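3.2 Mixed household surfaces

The second group of surfaces in our study is the small table at home which is used for many purposes in one day. Rautiainen calls such a table a "resting surface", because things are put there for a short time and then stay. In the Liscombe households the resting surface was most often covered with a cloth, and food packages, cups and toys were lying on it together. Figure 2 gives one table from this group.
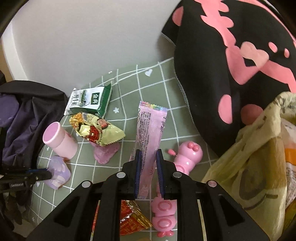 Figure 2. Table with patterned cloth, tea carton, snack packets, pink and lavender containers and a pink plastic toy.

We divided the objects by their use and not by their material. The tea carton and the snack packets in Figure 2 belong to the class "food, packaged", and the toy belongs to "play". Long flat wrappers, such as the pink one held over the cloth, were difficult for our coders. They are light, they slide under other things, and from some sides they can be taken for a ribbon or a ruler. A container which lies on its side was coded in the same class as a standing one, but its position was written in a separate field.

The coders worked in pairs, and each pair received 30 tables. When the 2 coders did not agree on a class, the object was given to Pentti Rautiainen for a final decision. Most of these cases were soft objects without a clear shape, and we return to them in Section 4.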